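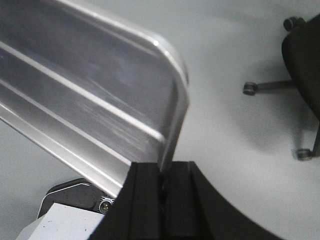

Flidon graduate scheme -- has anyone had a reply yet?
Jobs and applications > Engineering and operations

mereana_t
Has anyone heard back from Flidon? I applied for the operations trainee post in October, got the automatic email with a reference number, then nothing at all. The advert said there were 16 places and 400 words max for the personal statement (mine was bang on 400, took me a whole evening). I've rung twice and been put through to the same voicemail.

D McPhee
Same here, though mine was the building services one. My portal still says "received". I'd leave it until after New Year -- half these offices are shut.

Thabiso N
I got a test link, so they are moving. It was 100 questions, mostly number stuff and a few daft ones about how you'd handle a rude colleague. Check your junk folder, mine was sitting in there between two pizza offers.
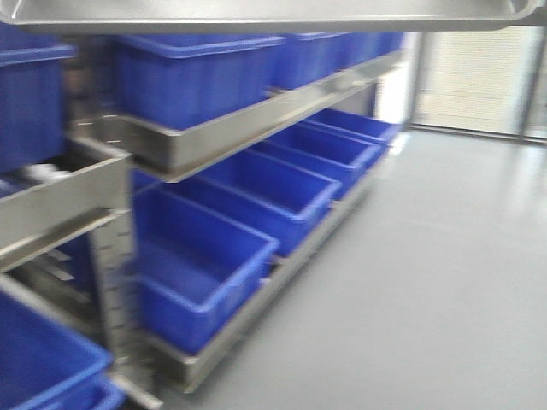

Re: junk folder

mereana_t
Checked it, nothing. When did yours come, Thabiso? And did you put your degree certificate in as one file or separate ones? I had to split mine because the upload kept failing and now I'm worried they only got half.

Thabiso N
Posted December 29, 2018
Just before Christmas. I sent one file. I don't think splitting it matters, they only ask for originals at interview.

ruddock_d
Sorry, but it does matter. My cousin applied to Vindbridge with her papers in bits and they marked her as incomplete. Ring again and make them check.

D McPhee
Vindbridge is a different company with a different form though. Ringing a third time over the holidays will only annoy somebody.

ruddock_d
They're paid to answer the phone! I'd sooner be annoying than binned.
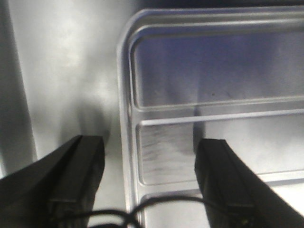

Anyway, I'd email as well, so there's something in writing. Put the reference number in the subject line and attach the whole certificate again. I did that with Zetosholm when I left off a page and they fixed it in 4 days, no fuss.

mereana_t
OK, emailed them just now with the lot attached. I'll hold off on the phone for a bit, Darcy Mc, you can relax. Will post if they answer.

Thabiso N
Good luck! If you do get the link, have a calculator next to you. You're allowed one and I didn't spot that until I was halfway through.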